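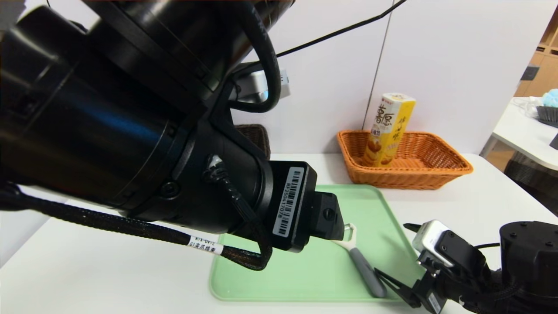
Support > Kitchen > Ticket 2761

Padiva peeler, head working loose from the handle. Reported by Gaspard Hoarau in July, after five weeks of use. The white Y-shaped head wobbles on the gray handle when pushed sideways - no cracks found. Rinsed the join, left it to dry for 10 hours, pressed the head back in. Still moves. Replacement requested from Delorme. Status: open.

Comments

Brelisau: Same with mine. Hot water made it worse.

Graken: Mine lasted 7 months.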